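## 4. Setting up a tabletop task in simulation

This section covers loading a tabletop scene into the Histham planner, checking the head camera view, and running a first pick-and-place episode with two hands. It assumes that the Gramico simulator is installed and that the license check in Section 2 has passed.

### 4.1 Load the scene

1. Start the simulator and wait for the status line to read `ready`.
2. Open **Scene > Load** and select `kitchen_table_b`.
3. In the **Embodiment** list, choose the two-arm model with dexterous hands. The gripper models use a different action layout and will be rejected at step 5.
4. Set **Objects** to `fixed` for the first run. Random placement is covered in Section 6.
5. Click **Bind**. The planner reads the joint list and compares it with the active profile.

If the bind fails with `JOINT_MISMATCH`, reload the profile from `profiles/pearce/`. Do not edit the joint order by hand.

> **Note:** Binding resets both arms to the start pose. Any unsaved pose is lost.

### 4.2 Check the camera view

The policy receives the head camera image with padding at the top and bottom. Padding is added after rendering, and it keeps the aspect ratio the encoder expects. The operator preview shows the padded image, so what appears in the preview is what the policy gets.

1. Open **View > Policy Input**.
2. Confirm that both hands are visible, along with at least part of each forearm.
3. Confirm that the pick object and the target surface are inside the rendered area. Large items such as the pot may run past the side of the view. This has no effect on planning as long as the rim can be segmented.
4. Save the camera pose with **View > Store**. 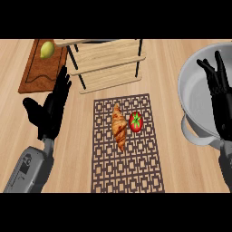
Object names are resolved against the scene file before the instruction reaches the policy. Use the names in the object table: `croissant`, `tomato`, `lemon`, `placemat`, `cutting_board`, `shelf_rack`, `pot`. An unlisted name returns `UNRESOLVED` and the episode does not start.

### 4.3 Run an episode

1. Enter an instruction in the task field, for example: `move the tomato from the placemat to the cutting board`.
2. Set **Action chunk** to 16. Longer chunks give smoother arm motion but react late when an object slips.
3. Set **Step limit** to 1,200.
4. Set **Hand selection** to `auto`. The planner assigns the hand with the shorter collision-free path. To force a hand, choose `left` or `right`.
5. Click **Run**.

The log prints one line per chunk with the active hand, the predicted contact state, and the distance to the goal region. An episode ends when the success condition holds for 10 consecutive steps or when the step limit is reached.

> **Caution:** Do not change the camera pose while an episode is running. The calibration is read once at the start, and later chunks will be planned against the old pose.

### 4.4 Neighboring objects

When two objects sit close together, the segmenter may merge them into one mask. A merged mask produces a grasp point between the objects, and the fingers close on neither. To correct this:

1. Open **Perception > Masks** and select the merged mask.
2. Lower **Merge threshold** one notch at a time until two masks appear.
3. Click **Apply to scene**. The value is stored in the scene file and does not affect other scenes.

Open-lattice surfaces such as the placemat can also break into fragments. Enable **Fill gaps** for that object only. Enabling it globally closes the space under the shelf rack, and the planner will then treat the rack as solid.

### 4.5 Export

Episodes are written to the Niklow format by default. Select **File > Export**, choose a folder, and leave **Include padding** on if the data will be used to train the same encoder. Failed episodes are exported with `success=0` unless **Skip failures** is checked.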